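Visit to the Hurnetti manipulation software laboratory, Kundness

In November a party from our automation interest group was received at the Kundness site of Hurnetti, where the company develops control and planning software for robot arms. The invitation had been extended by Kavitha Kamath, who leads the software section, and 13 of our members took part. The programme ran from mid-morning until four o'clock and was given over almost wholly to software. Members who wished to hear about motors and gearboxes had been told in advance that these would not be covered.

Arrival and introduction

The party signed in at the main entrance and was taken to the first-floor meeting room. Ms Kamath opened with an account of the section's work. It maintains two systems. The first, Raju, is the motion planner and low-level controller. The second, Nika, handles perception and chooses where and how an object is to be grasped. The two were written as a single program and were separated after a year in which every change to the camera code required the controller to be tested again. They now exchange messages over a fixed interface, and either may be replaced or restarted without disturbing the other.

Ms Kamath was frank about the cost of this arrangement. The interface has been revised several times, and recordings made under the earliest version can no longer be replayed without a conversion step. Our members with experience of long-lived plant software found this familiar.

The control session

Vignesh Unnithan presented Raju. The controller runs at 1000 cycles per second on a dedicated computer, with the planner on a second machine supplying it with short sections of path. If a new section does not arrive in time, the arm slows along the path it already has and comes to rest. Mr Unnithan showed a timing log in which this had taken place, and explained how the delay had been traced to a routine that wrote diagnostic text to disk.

A good part of the session concerned soft objects. Position control alone is poorly suited to them, as a small error in the estimated width either leaves the object loose or squeezes it out of shape. Raju therefore closes the fingers at a set speed until a change in motor current suggests contact, then passes to a gentler mode in which the closing effort is limited. The limit is set by object class. Felt, foam and stuffed fabric share one setting at present, although Mr Unnithan considers that felt ought to have its own.

One member asked whether the contact threshold was learned or written by hand. It is written by hand. A learned version has been tried and gave fair results on the training objects, but the section was not satisfied that it could explain the failures, and the work has been put to one side.

The perception session

After lunch the party moved to the laboratory floor in two groups. Nika takes its close-range pictures from a small camera at the wrist, which looks out past the fingers. The advantage is that the view improves as the arm approaches. The drawback is that the fingers cover part of the object at the very point when the grasp is decided, and that a tall object may not fit within the view at all. The software deals with this by keeping the outline found at a greater distance and fitting the close view to it.

Handmade objects are used widely in the tests. Their edges are uneven and no two sides match exactly, so that an outline taken from a catalogue shape is of little help. Lettering presents a further difficulty. Nika includes a reader for printed labels, and stitched words are a hard case for it: strokes vary in thickness, letters lean, and the border of a label may run into the last letter of a word. The reader reports each word with a level of confidence, and the planner is permitted to act on a partial reading only where colour and outline agree with it.

Our group was shown the labelling tool by which the staff correct these readings. It is a plain program, operated almost entirely from the keyboard, and it stores the original reading beside the correction. Several members thought this the most useful item of the day, and Mr Unnithan has agreed to send a short note on the file format.

Replay and testing

The last part of the programme dealt with tooling. Each run is recorded in full, including camera pictures, joint positions and every message between Raju and Nika. A proposed change to either system is first tested against a set of 41 stored runs, and only afterwards on an arm. Of these, 16 were chosen for having ended in a dropped object or a refused grasp, and they may not be removed from the set without the agreement of both teams.

Discussion turned to the limits of this method. A stored run shows what the camera saw on the path that was taken, and a planner which chooses a different path cannot be judged by it beyond the point of departure. The section uses simulation for such cases - with some reluctance, as its simulated cloth and felt are stiffer than the real materials. Ms Kamath said that improving them was not a priority for the coming year.

Questions and close

In the closing discussion members asked about licensing, the choice of programming languages and the handling of operator stops. On the last point, the company's practice is that a stop ends the plan entirely and a fresh one must be requested. The group was also given a copy of the message definitions for Raju, which will be kept with our other visit papers and may be consulted on request.

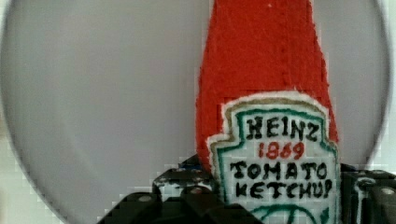 The group thanks Ms Kamath, Mr Unnithan and their colleagues for their time. Members who wish to attend a second visit, which would cover the planner in greater depth, should give their names to the secretary. Places will again be limited by the size of the laboratory floor.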